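Toy Swap Returns to Lamont Hall in August

Our toy swap is back, and we could not be happier! Last summer 438 toys found a new home in one long, noisy afternoon, and the puzzle table was bare by three o'clock. This year the Plernia Street library is lending us its big upstairs room too, so there will finally be space for the dollhouses and ride-on cars.

Bring anything clean and complete. Soft toys are always the first to go, so please dig through those closets — the bears especially get snapped up. Wash them on a gentle cycle, let them dry all the way through, and check the seams and eyes before you pack them.
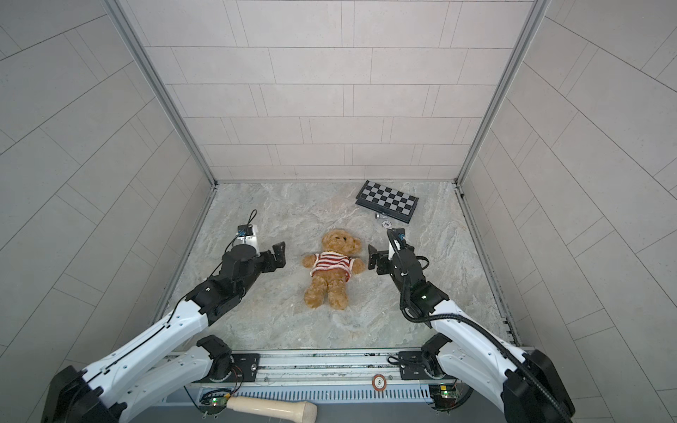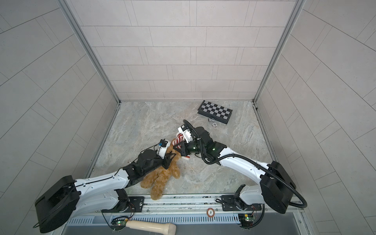

Teddy bear on a marble-patterned floor, two views.

Drop-off opens at 9 a.m. at the side door on Totia Lane, and swapping starts at 11. You get one ticket for each toy you bring, and kids who come with nothing get two tickets anyway. We have 300 paper bags ready, but a tote from home is a big help. Board games need all their pieces, and batteries should come out first.

Anything left over goes to the Prostari playroom. See you there, and bring the cousins!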